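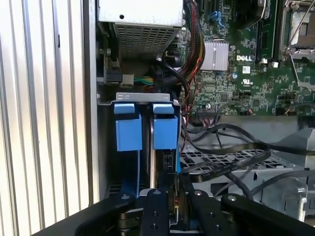

Stop blaming the planner. Every time a teardown run goes wrong, someone at Numstead opens the motion planning settings and starts fiddling. I did it too, most of February.

Wrong place to look. Planner does what it's told. What it's told is that cables don't exist.

The inside of a desktop tower is half wiring. Ribbon cable, twisted pairs, the fat bundle off the power supply. Our collision model has the drive cage, the board, the case walls – all nice rigid boxes. Wires get filtered out as noise. I went through 471 logged stops and 38 of them were real planning faults. The rest? Perception, or us being lazy about it.

Medis wants a faster solver next. Fine, but a faster solver just gets you to the snag sooner. Put the money into a rough keep-out volume around anything bendy, even an ugly one. Trukeo's tooling can allready do it, 4 lines of config. We havent turned it on.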